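4. Setting up the Tolurik scoreboard

1. Stand the board beyond the boundary rope, facing the pavilion. At Kurkthorpe it once faced the car park for a whole innings.

2. Plug in the handset and hold RESET until the display shows 000 for 0.

3. Enter the target, if there is one. The board accepts anything up to 3,000, a kindness to optimistic captains.

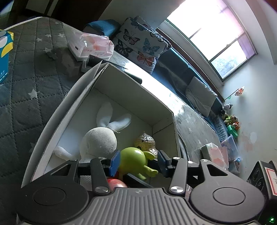 4. Press OVERS once per over. Pressing it twice will not bring tea forward.

Note: byes go under EXTRAS, whatever the batter tells you.

Caution: do not lean the sight screen on the board. The board will lose.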